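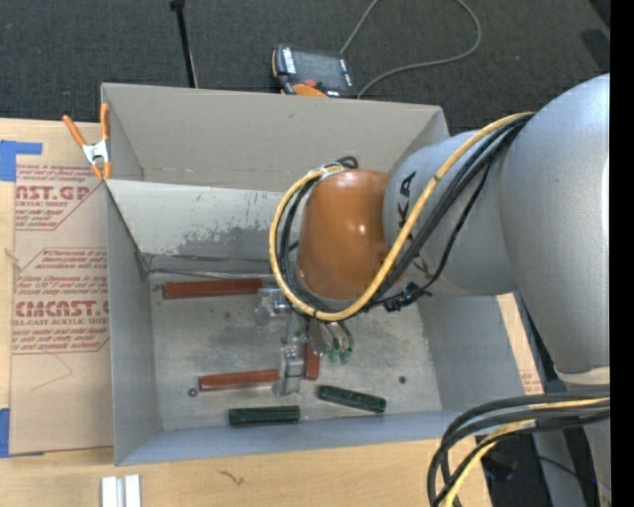 Photo: Ona Jankauskaitė

The case for the open bin

By Ona Jankauskaitė
April 2021

Most advice about storing children's blocks starts from the idea that every piece should have a place. There are trays with cutouts, drawers with dividers, and cloth rolls with a pocket for each size. I have bought several of these over the years, for my own kids and for the playroom I help run in Varnard. I now think the best thing to keep blocks in is an open bin with a flat floor and low sides, and I think most families would be better off if they stopped buying anything else.

My reasons are mostly practical. A block is a plain object. It doesn't break if another block lands on it. It has no small parts. A child looking for a long red piece can see a long red piece if it is lying in front of her, and a child looking for a green one can do the same. Color does most of the sorting work by itself. In a bin with reddish-brown and dark green blocks mixed together, you can find the one you want without any system at all.

The divided tray is meant to make cleanup easier. What I have seen is the opposite. A five-year-old who is asked to put away blocks will do it willingly if putting away means dropping them in. If it means matching each piece to its slot, she will do four or five and then wander off, and a parent will finish the job. We used a fitted wooden tray from Phetsri for one winter. It was well made and it looked very good on the shelf. By February the blocks were in a pile beside it, and the tray had crayons in it.

Depth matters more than people think. The usual toy box is a deep chest, and a deep chest is a bad place for blocks. The heavy ones go to the bottom and stay there. To reach them, a child tips the whole thing over, which is why so many living room floors look the way they do at six in the evening. A wide, shallow bin lets the blocks lie beside each other. Some will still end up crossed or standing on end, and that's fine. You can see them and you can get a hand around them.

I'd also put the bin on a table. This is the part my friends argue with. They say that children play on the floor, so the blocks belong on the floor. But a table at child height changes how the blocks come out. They come out one or two at a time, because there is an edge and limited room. Carpet has its own trouble too – a tower built on anything soft leans before it is four blocks high. A wooden tabletop is flat, and you can build right next to the bin and put pieces back as you go.

As for material, I have come around to metal. Plastic bins are cheaper and lighter, and the Bistix ones we had before were perfectly good for a couple of years until the corners split. A metal bin gets scuffed. Ours has scratches all over the bottom and they don't matter, since no one is looking at the bottom. Metal is loud, I'll grant that. If you live above someone, a piece of felt will help, though it collects crumbs and has to come out for washing.

There is a fair argument on the other side. Some children like sorting. My younger son went through a stage of lining everything up by length, and he would have been happy with the Phetsri tray for a month. Teachers have told me that fitted storage helps with shapes and sizes, and I believe them. A classroom with 1000 blocks in a dozen shapes needs shelves, and probably labels on the shelves. I'm talking about a home, or a small playroom, where there are a few sizes and a couple of colors.

I would go further and say you don't need to fill the bin. The sets sold at Jarngate start at 100 pieces, and people buy the large one because the price per block is lower. Put a handful in the bin and leave the rest in a closet. Children build with what they can see, and they can see very little in a heap. When they ask for more, bring out more.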